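Tredel 2: a grudging review

I have been using Tredel on and off since the first release, and mostly off. It takes recordings made with hand-held grippers, works out the path of each finger pair and hands you back something a controller can learn from. Version 2 claims to do this without any tidying of the room first. I had my doubts, so I gave it 23 recordings of table-top sorting and left every setting where Zulard ships it.

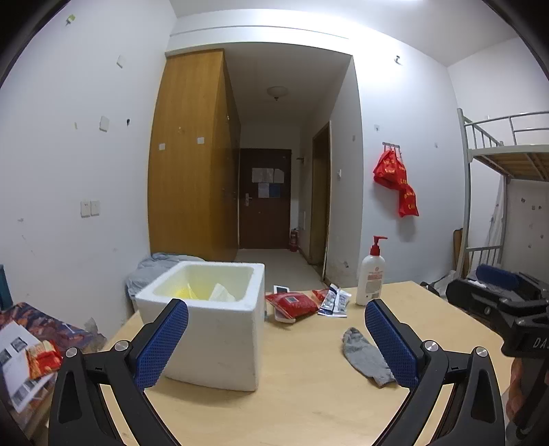
Installing took most of an afternoon. The manual still tells you to edit a settings file that no longer exists, and Tsion Negash, who looks after our machines, had to dig the right one out of the source. After that the import was quick. One long take of 1210 frames went through before I had finished my tea, and the old version would have fallen over on it.

Tracking is better than I expected and worse than the web page says. Of the 23 recordings, 11 came out with a path I would hand to a planner untouched. The rest drifted whenever both fingers swung close to a plain wall, and Tredel reported high confidence all the way through. I can live with drift. A score that never drops is no use to me. 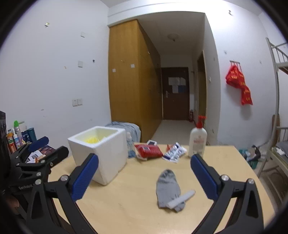 The object finder is the part being sold hardest, and I'd wait. It wants clean outlines and strong colour, and it does well with those. A red pump top on a white bottle is about as easy as it gets. A flattened grey sock with a white stick lying across its lower corner is another matter, and there the mask tended to swallow both as one lump. You can split them by hand, but the split tool forgets your work if you scrub back past it. Kalkidan Dinsa gets cleaner masks from Unach, which is slower and costs nothing.

The planner export I can recommend. It wrote 905 waypoints for one take, all in the right order, and Adugna read them without complaint.

Would I pay for it? For the import and the export, perhaps, if they were sold alone. They aren't, so I'm keeping the trial until it runs out in October and doing my masks in Unach.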